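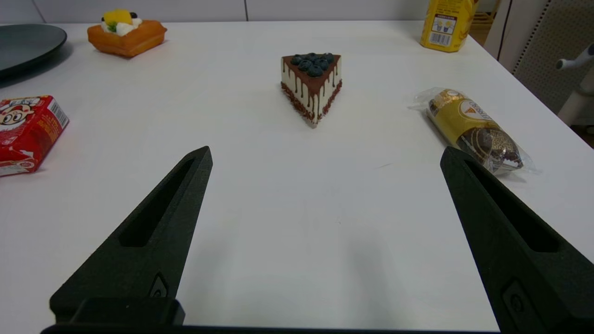

tile_and_error wrote:
Looking for opinions on resurfacing a worktop with two-part epoxy. The Brellcombe kit covers my area in one box, but the data sheet is vague on recoat time. I want plain white, matte, the same as the table with the food and packages spread over it, because the room gets little daylight. Substrate is old laminate, sound, no swelling at the sink.

flatgrain replied:
Sand to 120 grit, wipe with denatured alcohol, prime. Recoat time depends on temperature more than brand. At 65 F I would leave it overnight.
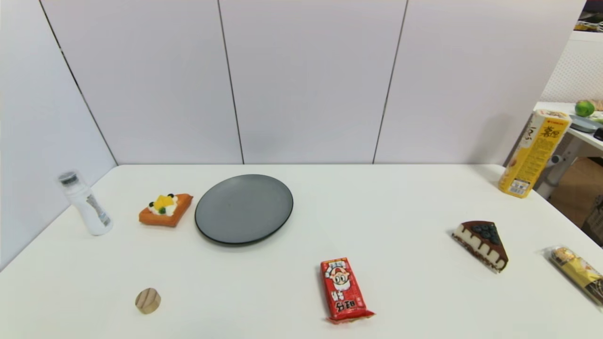
Matte is harder than gloss. Gloss levels itself; matte shows every roller lap under a low lamp. Use a foam roller and keep a wet edge.

Javcombe665 replied:
Disagree on priming. Andrade sells a bonding primer and I have used it on two tops. One lifted at the front edge inside a year. The unprimed one, sanded properly, is still down. Adhesion comes from the scratch pattern.

flatgrain replied:
Two tops is a small sample. Did you round the front edge before coating? A square arris always goes first, primer or no primer.

Javcombe665 replied:
Eased it with a block, maybe not enough. Still not buying primer again. My order of work would be:

1. Degrease twice, rinse, let it dry.
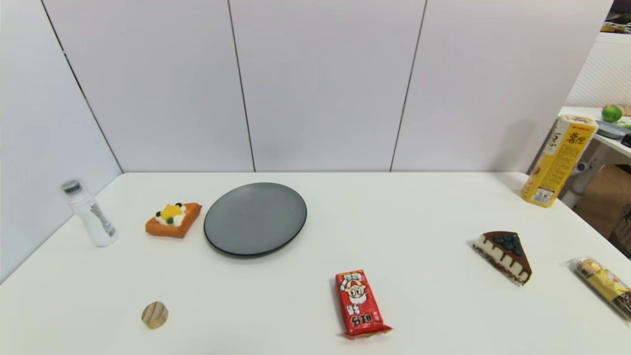

2. Sand, vacuum, sand the edges again by hand.
3. Coat thin, wait, coat thin again.

tile_and_error replied:
What about heat? The Tatlow sheet claims 300 F once cured. The Brellcombe one gives no number.

flatgrain replied:
Treat any such number as brief contact. A pan straight off the burner will mark it – use a trivet. 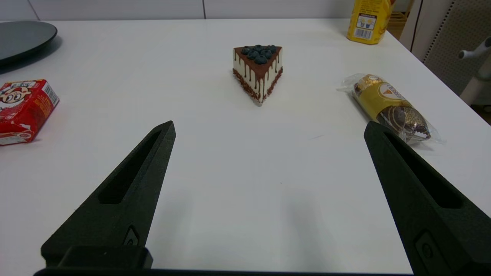 Cure matters as well. Dry to the touch is a day, full hardness is nearer five. Keep weight and water off it until then.

tile_and_error replied:
Going with Tatlow, no primer on a test board first, primer on the other half. Will report in May.

Javcombe665 replied:
Run the tape test on both halves, crosshatch cuts, after full cure.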